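Natstead Two-Arm Bench Cell
Product code 129-B

Supplied with two arms on a shared front rail, three side and back panels, and the Natstead bench rules card.
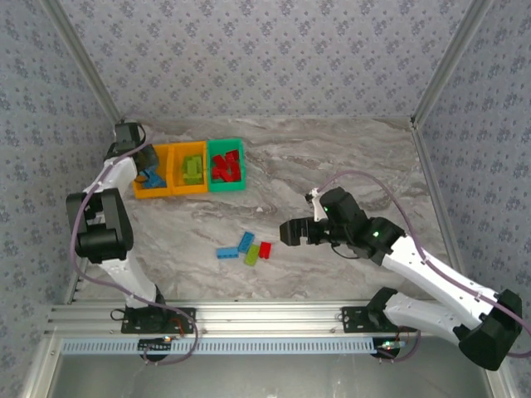
Fix the card where the operator can read it without leaning over the rail. Both arms must be stopped before hands go past the rail -- one parked arm does not count as a stopped cell. Check mounting plate bolts every 40 hours of use.

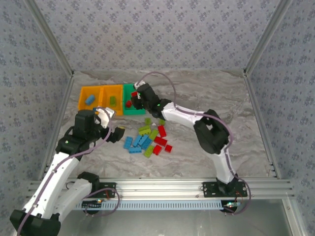
Keep a written log of every stop and its cause. Spare cards come in packs of eight. For site labelling to your own colour code, contact Seema Semwal in our parts office.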